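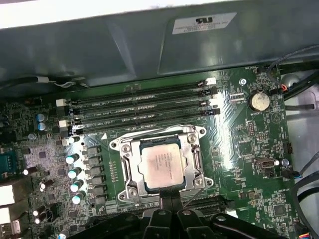 Gestión y organización de empresas

Delegación de autoridad

La delegación de autoridad es el proceso por el que un directivo traspasa a un subordinado la facultad de decidir sobre una materia concreta, conservando la responsabilidad última ante sus superiores. Término propio de la teoría de la organización. No confundir con descentralización (reparto estable de competencias entre unidades) ni con el simple encargo de tareas, donde no se cede decisión alguna.

Elementos

Tres clásicos en casi todos los manuales: tarea asignada, autoridad cedida y obligación de rendir cuentas. Algunos autores añaden los recursos (presupuesto, personal, acceso a información). Otros los meten dentro de la autoridad. Discusión sin cerrar.

La autoridad puede delegarse por escrito o de palabra. En empresas medianas suele hacerse de palabra, con los problemas que eso trae cuando cambia el jefe y nadie sabe qué estaba autorizado y qué no.

Niveles

Escala habitual, de menor a mayor autonomía:

Informar. El subordinado reúne datos, decide el superior.
Proponer. Presenta opciones con una recomendación.
Decidir con visto bueno. Decide, pero espera confirmación.
Decidir e informar después. Comunica el resultado en plazo fijado.
Decidir sin informar. Solo en casos rutinarios o de poca cuantía.

El modelo Besader, usado en cursos de mandos intermedios, junta los niveles segundo y tercero y llama al último "mandato abierto". Traducción discutida, en otros textos aparece como "mandato libre".

Antecedentes

La idea es vieja: administración militar, órdenes religiosas, casas comerciales con factores en puertos lejanos. En la empresa industrial se formaliza cuando el propietario ya no puede supervisar en persona todos los talleres. De ahí el jefe de sección, el capataz con firma para compras pequeñas, etc. La literatura posterior se ocupa más de lo psicológico: confianza, miedo a perder control, motivación del delegado.

Delegación inversa

Fenómeno por el cual el subordinado devuelve al jefe la decisión que se le había cedido. Formas típicas: consultas continuas, borradores sin terminar, frases del tipo "como tú lo veas". Frecuente en equipos donde un error anterior se castigó con dureza. También cuando el jefe contesta a todo enseguida y acaba resolviendo él. Remedio usual en los manuales: devolver la pregunta y pedir una propuesta por escrito. Resultados desiguales.

Caso Thongsuk

Citado a menudo en la bibliografía sobre mandos intermedios. Thongsuk, distribuidora de material de oficina con 716 empleados, tenia todas las compras centralizadas en la dirección general. Los pedidos se acumulaban hasta 14 días a la espera de firma. Wiroj Sukprasert, entonces director de operaciones, cedió la firma a 109 responsables de área con un límite de 200 euros por pedido y parte mensual obligatorio.

El plazo bajó a menos de dos días en casi todas las áreas. En almacén no: los encargados seguían mandando los pedidos a dirección para que los mirase alguien, aunque ya no hacía falta. Sukprasert lo describe en su informe interno como "autoridad entregada y no recogida", frase muy repetida desde entonces, a veces sin citar la fuente. El límite se revisó después al alza para mantenimiento.

La filial Ivura copió el sistema sin el parte mensual. Lo abandonó al cierre del ejercicio, sin que se publicaran los motivos.

Críticas

Se reprocha a buena parte de la literatura que trate la delegación como una virtud personal del jefe y olvide el contrato, el salario y la carga de trabajo del delegado. Ceder decisiones sin retirar otras tareas equivale, según esta línea, a aumentar la jornada. Punto recogido en la guía de Bullix para supervisores nuevos, que recomienda anotar qué deja de hacer la persona antes de darle nada más.

Otra crítica: la responsabilidad última del superior se queda muchas veces en el papel. Ante un fallo grave responde el delegado. Faltan estudios comparados, la mayoría de trabajos se apoyan en encuestas a los propios jefes, que tienden a declararse buenos delegadores.

Véase también

Descentralización
Ámbito de control
Unidad de mando
Microgestión
Mando intermedio

Última revisión del artículo: 12 de noviembre de 2018. Pendiente ampliar el apartado de antecedentes y revisar las referncias.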